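Fasberg open house, December

We got to the Fasberg building a little before ten and signed in at the front desk. Sachiko Sugiyama took our group through the ground floor first. The rooms have concrete floors and white walls, with brick left showing in places. She said the whole site is 3000 square feet and the rent went up in the fall.
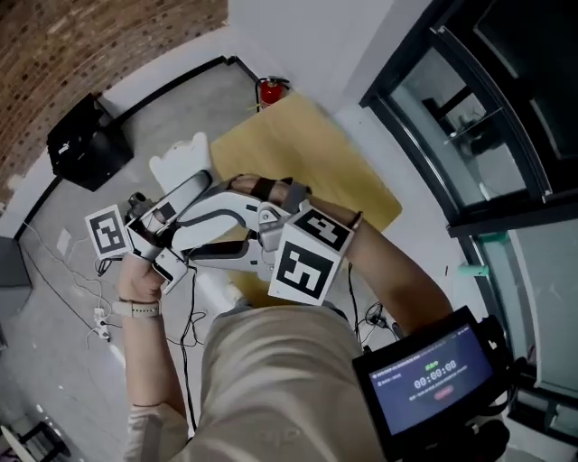
Flattened cardboard gets saved for use as floor covering and goes out for recycling when it wears through. Fire extinguishers are checked once a year by Santoro. Sachiko said they would like more outlets, as they still run power strips across the floor.

Coffee was upstairs. Parking cost us 825 yen, and the lot on the Bestlow side fills up early.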